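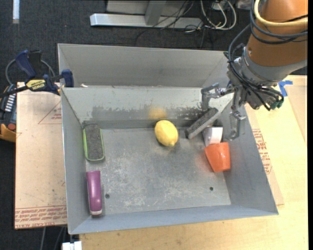 Metal Bins and Trays: Shapes, Surfaces and Wear

Photos and notes by Wekesa Rashidi
Posted 2024-09-14

This gallery covers open-topped metal bins used on tables and benches for small mixed items. The bins came from two workshops, Basier and Makokha, and were photographed under the ordinary room lighting with no cleaning beforehand. The interest is in how the walls are formed, how they meet the floor, and what the surface looks like after a period of normal use. Lids, labels and liners are left out. The set has 12 entries. Each bin is named by its location, and dimensions are inside measurements taken at the floor unless stated.

1. Basier, bench bin
Folded from a single sheet, with the corners welded and ground back. The floor is 500 mm long. Grinding marks run at right angles to the fold and are still easy to find with a fingertip.

2. Basier, bench bin, corner
The same bin, left rear corner. The weld stops 12 mm short of the rim and the gap collects grit. A bead of sealant was tried in October of last year and has since lifted along one side.

3. Basier, floor scratches
Light from a low angle. The long scratches run front to back, in the direction people drag things toward themselves. The short curved ones come from round items turning on the spot — jar lids and cup rims mostly.

4. Basier, sloping wall
The wall leans outward at 69 degrees from the floor. At this angle a lemon or a ball rolls back to the bottom, but a flat item such as a board eraser will often stay where it comes to rest, leaning on the wall or on whatever is next to it.

5. Basier, reflected color
Plain gray sheet with a dull finish. Bright items show up in the wall as a soft patch of color without an outline. Yellow and orange carry furthest. Dark felt and dark green plastic hardly register at all.

6. Makokha, deep bin
Taller walls and a narrower floor. Small items end up along the foot of the wall and are harder to pick out by hand than those in the middle. Tapered cups are the worst of these, as they roll in an arc and stop with one side against the metal.

7. Makokha, deep bin, rim
Rolled edge, 5 mm across. The roll is closed on three sides and slightly open on the fourth, where the sheet was cut short. It has been filed. No burr remains, though a cloth will still catch on it.

8. Makokha, scuff band
Worn strip at a constant height above the floor. A band like this forms where items meet the wall repeatedly, and its height depends on what is kept in the bin. This one sits low. The bin held drawer knobs and chess pieces for most of its life, and the metal above the band is close to its original finish.

9. Makokha, paint transfer
Three blue marks on the right wall and a white one near the floor. They were left by painted wooden blocks. The white mark came off with a damp cloth and a little dish soap. The blue ones did not, and a plastic scraper took them down only partway.

10. Makokha, underside
Four rubber feet, one replaced. The replacement is a little thicker, and the bin rocks on a flat table when pressed at the front. On a softwood table the other three feet leave faint rings after a few weeks, so a sheet of card has been kept under it since the table was sanded.

11. Prustlow insert
A loose false floor made to fit the Basier bins. It covers old scratches and takes the wear in their place. Fit is good along the long sides. At the short sides there is enough room for a coin to slip under, and one has.

12. Drullora cleaning pad, before and after
Left half of the wall untreated, right half after over 69 strokes with a medium pad, used dry. The haze is gone and so is part of the grain. I would not repeat this on a visible surface. The deeper scratches are unchanged, and against the brighter metal they stand out more than they did.

Notes on care

Wipe along the grain where there is one. Citrus should not be left against bare metal overnight; the juice dulls the finish and the spot stays visible from one side. Felt-backed items shed fibers that gather in the folds, and a dry paintbrush clears these better than a cloth. Abrasive powder is best avoided on any wall that has a printed or painted mark you want to keep.

Dents in the floor can be pressed out from below if they are shallow. Dents in a sloping wall are better left alone — the sheet tends to spring to one side and the wall loses its flat face. The Basier bin in entry 4 has a repair of this kind near the top, and it can be felt more easily than seen.

The inside measurements were taken with a steel rule, the wall angle with a bevel gauge. Figures for the Makokha bins are incomplete because two of them were in use. They will be added when the bins are next emptied.

Corrected: entry 7 gave the rim roll as a radius. The figure is the full width.

14 shares | 3 comments

We use cookies to remember your gallery view settings. Accept | Settings

© 2024 Wekesa Rashidi | Contact | Back to top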